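Socket lever won't go down after swapping the CPU in an old Dell

Posted in Desktop Repair, 7 replies, 803 views

stidden_bench

I'm putting a used processor into an old Dell desktop at home. The old one came out fine. The new one sits in the socket, but when I lower the metal plate and push the lever down it gets very stiff about halfway. I stopped there. How much force is normal? And do I have to take the motherboard out of the case to do this properly? I have Fasum paste and some alcohol wipes.

Mokgethi

You can leave the board in. Lay the case on its side and touch bare metal on the chassis before you reach in.

Open the lever all the way and swing the plate up so it stands clear of the chip. Check that the notches on the edge of the CPU line up with the ones in the socket, and that the small triangle is in the right corner. It should lie flat with no rocking. Don't press on it. If it rocks, lift it straight up and look at the contacts with a flashlight.

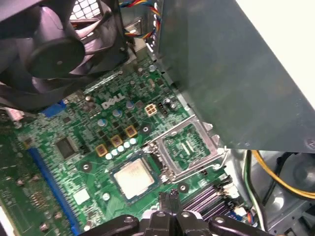 Durnau asked whether the paste goes on before or after the plate is closed. After. Close everything first, wipe the top of the chip with alcohol, let it dry, then put a small dot in the middle and set the heatsink on it.

As for the lever, a lot of resistance in the second half is normal on these, and you may hear a bit of creaking. What you should not feel is a hard stop. Make sure the front lip of the plate goes under its screw or catch before you push the lever down, if your socket has one. I missed that on the first one I did.

oldtower2

Mine was stiff too, just push it. Also check the BIOS version. I had 2 machines that wouldn't start with a newer chip until I put the old one back and updated.

stidden_bench

The lip wasn't under the screw. Lever is down now. Will do the paste tonight and check the BIOS before I close the case.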